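Home Topics Laundry & Clothes Ask Members Log in

Folding a big load when you have only one small table

Last updated 06/11/2024

Mabli Voyle

Hello everybody. I live in one room with a small kitchen, and I wash the clothes for me and for my two sons who play football. I do it once a week and the load is big. I have a folding table that I open only for this work, and I put the clothes from the machine on it in one big mountain. Then there is no place to fold, so I fold on my knees, and the shirts get creases again.

The sports shirts are the worst. They are slippery and they don't stay in a nice square. How do you organize this in a small place? I don't want to buy a big table, I have up to $50 to spend if it is really necessary.

Encarnación Requena

Dear Mabli, I had the same problem for many years, first in my sister's flat and now in my own. English is not my first language, so please excuse me if some words are strange.

My most important advice is that the mountain must not be on the table. The table is only for the piece that you fold now. I put all the rest over a small plastic chair next to the table, and I take one thing from there, fold it, and put it away on the bed. Then I take the next one. It sounds slow, but for me it is faster than before, because I don't search in the pile with one hand and hold the fold with the other.

I also divide by color before I start. The dark clothes go on the chair together. Black things look all the same when they are mixed, and I like to do them at the end, when I have more patience – the socks especially.
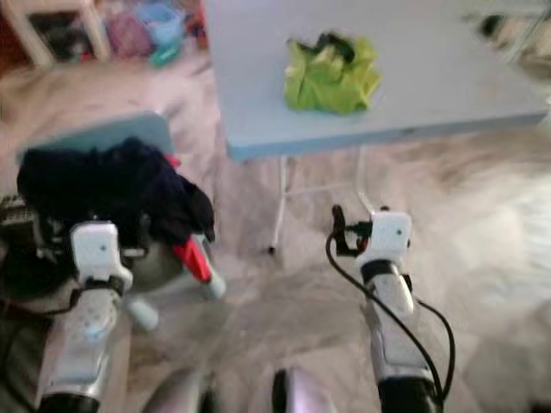 How I do one slippery shirt

1. Take the shirt by the shoulders and shake it two times. If it comes to the table as a ball, don't try to pull it flat from the middle.

2. Lay it with the front down. Put the neck at the side far from you.

3. Pass your hand from the center to the sides. A sports fabric doesn't need force.

4. Bring one side to the middle, with the sleeve turned back, and then the other side.

5. Fold from the bottom in three parts, not in two. With two parts it opens again in the drawer.

6. Put it away immediately. When I leave finished shirts on the table, I always push them with my elbow.

About the money, I would not spend it. If your chair is too light and it falls when you put jeans on it, place the heavy clothes on the seat first and the light ones on top. My table is a Laneo and it moves a little when I press, so I put the short side against the wall.

I hope it helps you. Tell us how it goes!

Ieuan Lloyd

Don't fold sports shirts. Hang them. Done.

Ffion Pugh

I agree with Encarnación about the chair, but I use a basket as I have a bad back and I put it on a stool to have it higher. For the shirts I roll them. They take less place in the drawer and I can see every color. Check that they are completely dry at the neck and under the arms, mine got a bad smell once.

Comments

Mabli Voyle: Thank you all. I tried with the chair yesterday and I finished before dinner. The three parts fold is good, the rolling I will try with the small sizes.

Berwyn Pritchard: Does the three parts fold work for long sleeves also?

Encarnación Requena: Yes Berwyn, but turn the sleeve down along the side, so it doesn't go out at the other side.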